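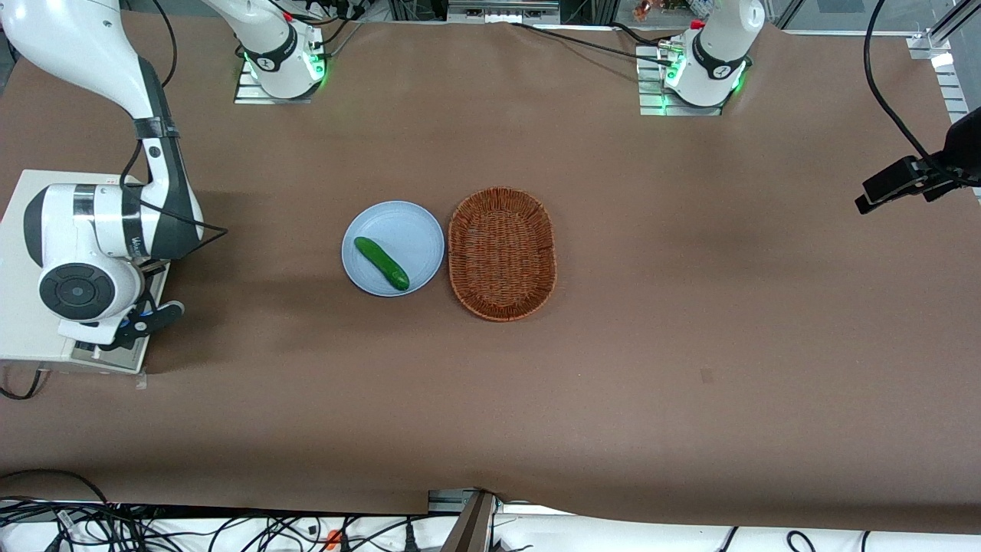 Maximiliano Lozano has been making pickles for other people to eat for most of his grown life, and he still gets excited about brine the way some folks get excited about a new car. I went to see him on a Sunday, when his little restaurant, Ondidgate, is closed and the big pots are free, and we ended up talking until well past dark. He doesn't believe you need much to begin. Brown paper over the table, a cucumber on a blue plate, an empty wicker basket beside it, and as far as Max is concerned you have everything required to start a conversation about supper. "People come in asking me about equipment," he said, pouring coffee for both of us. "I tell them, go get one cucumber and taste it raw first. Then come back and we'll talk about equipment."

Ondidgate has 40 seats, and the menu changes whenever he feels like it, but the pickle plate has been there since the first week. It comes with bread and a lump of cold butter. Some regulars order it twice, once at the start and once where dessert ought to be, and Max thinks they have the right idea.

He grew up over his aunt's lunch counter in Sisach, where the crocks lived under the stairs and the whole building smelled of dill from June on. "My aunt did not measure," he told me. "She had a coffee mug with a chip in it, and that mug was the salt. When the mug finally broke she was furious, because now she had to learn how much salt she had been using for thirty years! She stood there at the sink pouring water into the broken half, trying to work it out."

I asked whether he measures now, and he laughed and pulled a scale out from under the counter. He weighs everything. For his plain sour cucumbers he starts with 1000 grams of water and 40 grams of salt, and he makes as many batches of that as it takes to cover whatever he has. Garlic, dill heads, mustard seed, a bit of horseradish root if the market has any. No vinegar at all in those. The vinegar ones are a separate family, he says, and he loves them too, but he gets a little short with people who mix the two up.

"With vinegar you decide how sour it is on the first day," he said. "With the crock, you have to wait and see what it wants to be. I've had the same recipe come out sharp one month and soft and almost sweet the next. I used to fight with it. Now I just change what I serve next to it."

Nerea Esteban, who runs the kitchen with him and had come in to feed the crocks, as she puts it, was listening to all this from the other end of the counter and shaking her head. "He still fights with it," she said. "He talks to it. I've come in at six in the morning and heard him arguing with a bucket of cabbage."

The two of them met cooking in Drirnitz, at a big hotel with a banquet room, the kind of place that sends out 90 identical plates of salmon in one go. Nerea was on sauces and Max was on everything cold. Neither of them has many kind words for the salmon, but they both light up talking about the staff meals. The cooks there came from all over and each one got a turn, and Max says he learned more standing in line with a tray than he did at his station. A dishwasher from up the coast taught him to pickle green tomatoes. A pastry cook showed Nerea how to do plums with bay leaf, and those plums are on the menu at Ondidgate every fall, next to the pork.

"We kept a notebook," Nerea said. "Well, I kept a notebook. He kept scraps of paper in his apron and then washed the apron."

She went and got it for me. It's a fat thing with a rubber band around it and the ink has run on a good many pages. I wanted to copy down the plum recipe and she let me look but put her hand over the bottom half, where the spices were, so you'll have to go and eat them there.

We got onto the subject of what goes wrong, which I always like to ask, having thrown out a few jars of my own. Max was cheerful about it. His first summer on his own he rented a cellar in Ladefoged, a pretty place with a vaulted ceiling, and filled it up with cabbage in a single week. The cellar turned out to be warm. He lost every bit of it, and the landlord, who lived upstairs, didn't speak to him until December. "I had bought too much because the price was good," he said. "You should never buy cabbage because the price is good. Buy what you can lift."

These days he makes small batches and keeps them in the back hallway, where it stays cool even in August. He tastes on the third day, then every day after. If a cucumber goes hollow he blames the cucumber. If it goes soft he blames himself, usually for having left the blossom end on. He trims a thin slice off that end and says it makes all the difference, and Nerea, who disagrees with him on most things, agrees with him on this one.

I asked what he'd tell somebody who has never made a pickle and is a bit scared of the whole business (I had my sister in mind, who won't go near a jar that bubbles). He thought about it for quite a while, long enough for Nerea to come around and top up the coffee.

"Start with the fridge kind," he said. "Slice them, salt them, vinegar, a little sugar, leave them overnight. Eat them on a sandwich. If you like that, and you will, then try one jar with just salt and water. One jar! Put it on a saucer so it doesn't ruin your shelf. And write down the day you started, because you'll be sure you can remember it and you won't."

Nerea added that you should wash your hands and use a clean jar, and if anything grows fuzz or smells wrong you should throw it out and not feel bad. She has an ongoing quarrel with a cousin about this.

Before I left they put together a supper out of what was around, which meant rye bread, boiled potatoes with the skins on, smoked trout, and four different pickles in four little bowls. The one I can't stop thinking about was celery root, cut as thin as matchsticks and sour enough to make my eyes water. Max wouldn't let me help with the dishes. He sent me home with a jar of the cucumbers in a paper bag, and told me to keep the brine when they're gone and boil my potatoes in it, with twice as much plain water. I did that on my next night off and I'd do it again, only next time I'll leave out the salt.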